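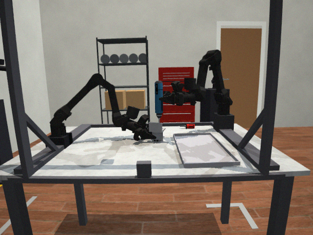

21 de agosto de 2025

Passei a manhã a gerar episódios da tarefa de aparafusar no simulador. O lote de hoje para a Pladeck era de 96 episódios e ficou feito antes do almoço, com 6 rejeitados. Em todos, o braço esquerdo segura a peça cinzenta ao alto e o direito traz a aparafusadora azul e preta na vertical, com a ponta virada para o topo da peça. Deixei a chave de fendas vermelha e o cubo escuro em cima da bancada, como distratores, e não lhes mexi. O tampo marmoreado continua a ser o que dá mais trabalho ao estimador de pose, por causa das manchas claras.

Os 6 rejeitados têm o mesmo defeito: a ponta desce desalinhada e a peça roda na pinça. Revi três deles passo a passo. O contacto dos dedos está modelado com pouco atrito, e subi o valor no ficheiro de configuração. Não repeti o lote, só marquei os episódios com a etiqueta de falha e guardei-os à parte. Podem servir para treinar o detetor de erros.

À tarde tratei da exportação para o formato da Darkon. O conversor continua a perder a última ação de cada episódio. Corrigi o índice e voltei a correr tudo, o que levou 40 minutos. Depois disso os comprimentos bateram certo.

A meta são 4.000 episódios até outubro. A Haberkorn quer variação de luz e de textura do tampo na próxima entrega, e por mim começava pela luz, que é só mudar parâmetros. As texturas do pacote Flendinlow ainda não abrem na versão nova do simulador.

Amanhã: baralhar a posição inicial do tabuleiro, ver o atrito outra vez e responder ao pedido sobre os nomes das câmaras. Deixei a máquina a treinar a política de base durante a noite, com os dados antigos. Saí às sete.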